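Drekodska cambia el calendario de mantenimiento de la red de agua caliente en Gindier

28 de agosto de 2021

La empresa Drekodska, concesionaria de la red de calefacción urbana de Gindier, ha publicado el nuevo calendario de cortes programados para la renovación de las tuberías de distribución del sector norte. Los trabajos, previstos inicialmente para una sola campaña, se dividirán en tres fases y se prolongarán hasta noviembre. El suministro de calefacción no se verá afectado fuera de los tramos en obras; el de agua caliente sanitaria se interrumpirá por zonas, con un máximo de nueve horas por corte.

La primera fase comprende el tramo entre la central térmica y la subestación de Palumbo. En él se sustituirá la conducción de acero instalada en canal de hormigón por tubería preaislada con espuma de poliuretano y envolvente de polietileno de alta densidad. El cambio permite enterrar la conducción directamente sobre lecho de arena y elimina las cámaras intermedias de drenaje, en las que se concentraba la mayor parte de las averías por corrosión exterior.

«La pérdida térmica del tramo antiguo es de casi el 14 % en régimen de verano, cuando el caudal es bajo y el agua permanece más tiempo en la conducción», explica Geert Mulder, jefe de explotación de la concesionaria. El objetivo de proyecto es reducir esa cifra al 7 % una vez puesto en servicio el tramo completo. La temperatura de impulsión se mantendrá sin cambios durante las obras. 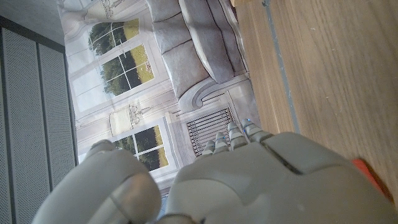
La segunda fase afecta a los ramales de baja presión y a las acometidas de los edificios. Los equipos de intercambio situados en los cuartos técnicos no forman parte del contrato, salvo las válvulas de corte y los filtros de entrada, que se reemplazarán en todos los casos. Las comunidades de propietarios deberán facilitar el acceso al cuarto técnico en la fecha asignada. Si el acceso no es posible, la acometida quedará conectada de forma provisional a la conducción existente y la visita pasará al final de la fase.

Anahera McAlister, responsable de planificación, precisa que los cortes se comunicarán por escrito con siete días de antelación. El aviso indicará la hora de inicio, la hora prevista de reposición y el identificador del ramal – el mismo que figura en la factura, junto al número de contrato. Los cortes se iniciarán por la mañana y no se programarán trabajos simultáneos en ramales contiguos.

La tercera fase incluye las pruebas de presión, la inspección de las soldaduras y la conexión del sistema de detección de fugas. Este último se basa en hilos de cobre embebidos en el aislamiento: la presencia de humedad modifica la resistencia entre el hilo y la tubería, y la medición de los impulsos reflejados permite localizar el punto afectado. Las lecturas se integrarán en el puesto de control de la central.

La inspección de las soldaduras corresponde a Latitton, que actúa como entidad independiente. Según Vitória Cordeiro, directora técnica del contrato, las uniones bajo calzada se examinarán por radiografía y el resto mediante ultrasonidos. Las uniones rechazadas se cortarán y se repetirán por completo; el pliego no admite reparaciones parciales.

En cuanto al tráfico, la avenida de acceso a Palumbo quedará reducida a un carril por sentido durante la primera fase. La reposición del pavimento se hará en dos etapas: una capa provisional tras el relleno de la zanja y la capa de rodadura definitiva al término de las pruebas. Las paradas de autobús situadas en el tramo se trasladarán a la calle paralela.

Los abonados con equipos sensibles a la interrupción del suministro, como lavanderías o residencias, pueden solicitar una conexión temporal a una caldera móvil. La solicitud se presenta en la oficina de la concesionaria e incluye el caudal máximo requerido y un plano del cuarto técnico. El alquiler de la caldera corre a cargo de Drekodska; el consumo se factura con la tarifa ordinaria.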